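衣類整理・室内片付けスタッフ募集(登録制)

Balau 生活サポート部では、ご家庭を訪問し、寝室や居室にたまった衣類の仕分け、たたみ、収納を行うスタッフを募集します。掃除や調理は別の担当が行います。衣類と寝具だけを扱う仕事です。

募集の背景
4月から衣類整理のみの申し込みを受け付けたところ、依頼が増え、現在の登録者では希望日に伺えないことが多くなりました。登録者は現在176名です。これを200名まで増やす予定です。

仕事の内容
訪問先で多いのは、ベッドの上や椅子の背に服が重なっているお部屋です。洗濯の済んだもの、一度着てまた着るもの、洗いに出すものが混ざっているため、最初に依頼者と一緒に区分を決めます。区分が決まったら、一点ずつ広げて状態を見ます。ポケットの中身はすべて出し、小袋に入れて依頼者に渡します。

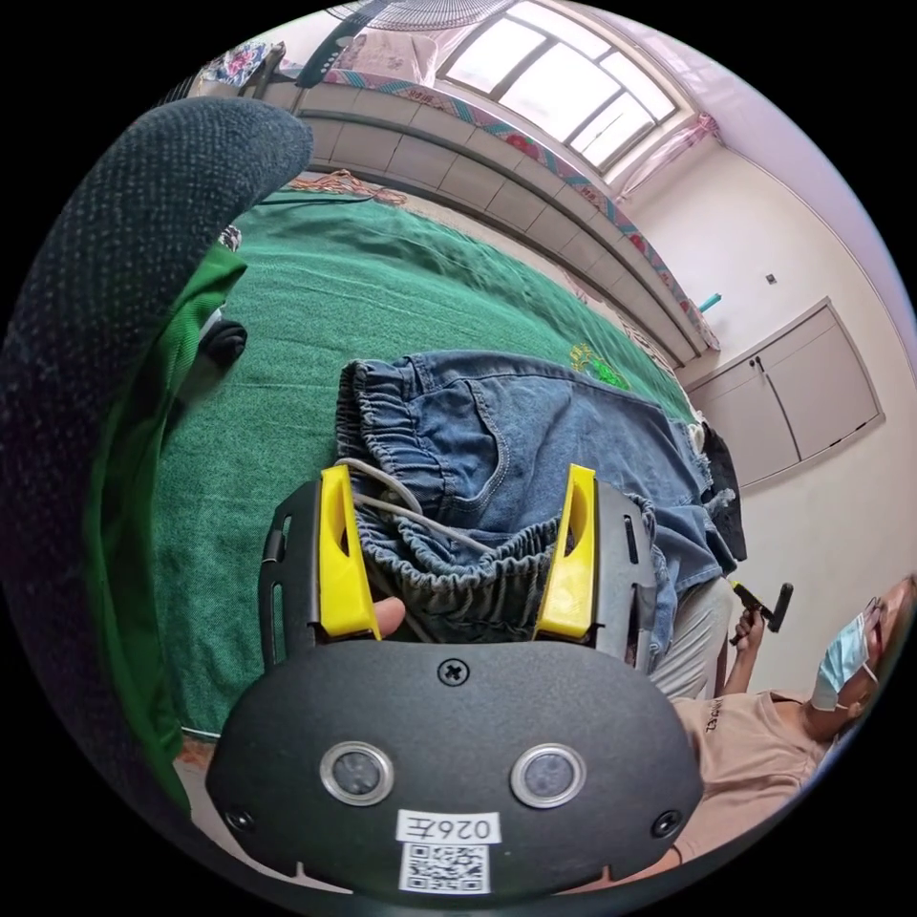 ベッドの上のデニムパンツ。椅子の背には緑色のシャツ。

たたむ作業はベッドの上で行うことがほとんどです。作業台は持ち込みません。毛布やベッドカバーは外さず、その上に服を広げて作業します。窓際の棚や張り出しに置かれた布団類、クッションは、依頼者から指示があった場合のみ動かします。扇風機など電気製品の位置は変えないでください。

作業の流れ
1 到着、挨拶、作業範囲の確認(15分程度)
2 衣類をすべてベッドの上に集める。椅子に掛かった服もここで集める
3 区分ごとに山を作る。黒や紺の服は見分けにくいので、窓の近くで確認する
4 デニムなど厚手のものからたたむ。腰の部分を持ち上げて形を整え、脚を重ねて三つ折りにする
5 シャツ、下着、小物の順にたたむ
6 指定された引き出しまたは戸棚に収める。入りきらないものは依頼者に相談する
7 ベッドカバーのしわを伸ばし、記録票に署名をもらう

デニムの扱いについて
研修で時間をかけるのがデニムです。腰まわりがゴムのものとボタンのものでは、たたみ上がりの厚みが違います。ゴムの腰は縮んだまま折ると段ができ、引き出しの中で崩れます。両手で左右に軽く引いてから折ってください。丸まった状態のものは、縫い目を目印にして前後を確かめます。裏返しになっている場合は、表に返すかどうかを依頼者に聞きます。裏返しのまま保管したいという方もいます。

刺繍のある寝具について
ベッドカバーに刺繍が入っていることがあります。ファスナーや金具のついた服を刺繍の上で引きずると糸を傷めます。服は持ち上げて移動させてください。下の写真のベッドカバーには、ピンクの牡丹と緑の葉、黄色い漢字の刺繍が入っています。こうした寝具のお宅では、たたむ場所を無地の部分に取ります。
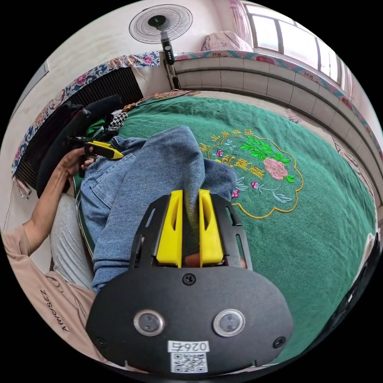
応募の条件
・18歳以上の方(高校生は不可)
・週に2日以上、1日3時間以上働ける方
・床やベッドの脇に座っての作業、立っての作業の両方ができる方
・依頼者と日本語で簡単なやりとりができる方。読み書きは記録票に記入できる程度で構いません
・経験は問いません。クリーニング店、衣料品店、介護施設での勤務経験がある方は応募書類に書いてください

勤務条件
勤務地 Balau の訪問区域内の個人宅
勤務時間 9時から17時の間で、1件2時間または3時間
手当 訪問1件につき3,000円(2時間の場合)。3時間の場合は半額を加算します
交通費 実費を別に支給
研修 初回のみ2日間。研修中も訪問1件分の手当を1日ごとに支払います
服装 動きやすい長ズボンと無地またはそれに近い上着。指輪、腕時計、長いネックレスは外してください
支給品 小袋、記録票、靴カバー

研修の担当
1日目は Graziella Leone が仕分けと依頼者への聞き方を担当します。2日目は Khang Ngô がたたみ方と収納を担当し、実際の寝室で練習します。研修会場は Verico の2階です。自転車で来る方は建物裏の駐輪場を使ってください。

守っていただくこと
訪問先で知ったことを外に話さないこと。依頼者の許可なく引き出しや戸棚を開けないこと。捨てるかどうかの判断をしないこと。古い服、破れた服、片方だけの靴下も、すべて残して依頼者に見せてください。現金や貴重品が出てきた場合は、その場で作業を止めて依頼者に渡し、記録票に書きます。

応募方法
履歴書(写真は不要)と、働ける曜日と時間を書いた紙を、Balau 生活サポート部の採用係 Tài Quan 宛てに郵送するか、受付窓口にお持ちください。応募動機は200字以内で、履歴書の欄に書いてください。締め切りは 25/06/2018 必着です。書類を確認したあと、面談の日時を電話で連絡します。面談は30分ほどで、シャツとズボンを一枚ずつたたんでもらいます。上手下手は採否に関係しません。

よくある問い合わせ
家族や友人と一緒に応募できますか。
できます。ただし同じお宅を担当するとは限りません。

アイロンがけはありますか。
ありません。アイロンの希望があった場合は事務所に伝えてください。

ペットのいるお宅はありますか。
あります。動物が苦手な方、アレルギーのある方は面談のときに申し出てください。

登録後に休むことはできますか。
前の月の20日までに連絡があれば、1か月単位で休めます。

問い合わせ先
Balau 生活サポート部 採用係 Tài Quan
不在のときは Sang Võ が対応します。電話の受付は10時から16時までです。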